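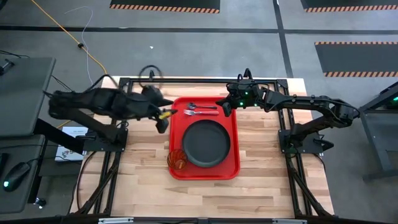 Progress report to the Pomare Fund: Flerar household well testing, second stage

We've had a terrific few months! Of the 1875 homes on private wells in the Flerar district, 1379 have now sent in a water sample, well past the 800 we promised you in April.

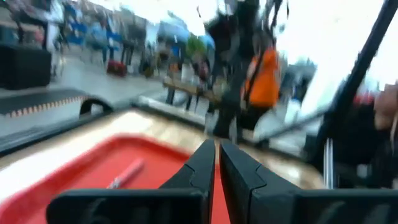

Red tray with a raised rim.

Arsenic is still our main worry. The lab at Cesasora found 24 wells over the guideline, nearly all of them drilled into the same band of bedrock, and every owner has been phoned and offered a filter.

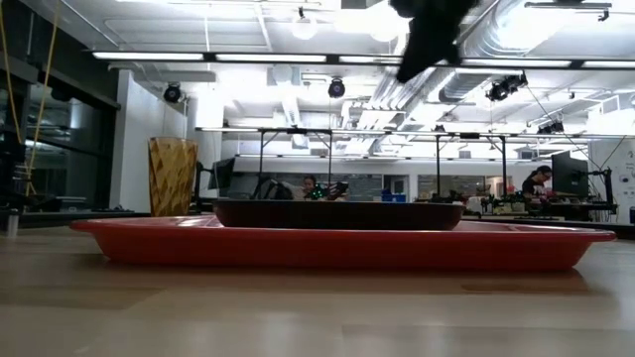 Our sample kits are much easier to use now. The new sheet asks people to fill the bottle at the kitchen tap, cap it and stand it on something flat with a rim – a serving tray like the red one under the bowl is fine – while they do the label.

Next comes the Fikus map, which will show results by neighbourhood without naming any address.

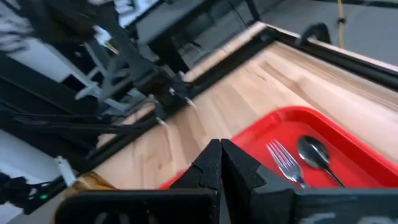

We'd also like to retest the shallow wells after the spring melt, and the travel money left over should cover it.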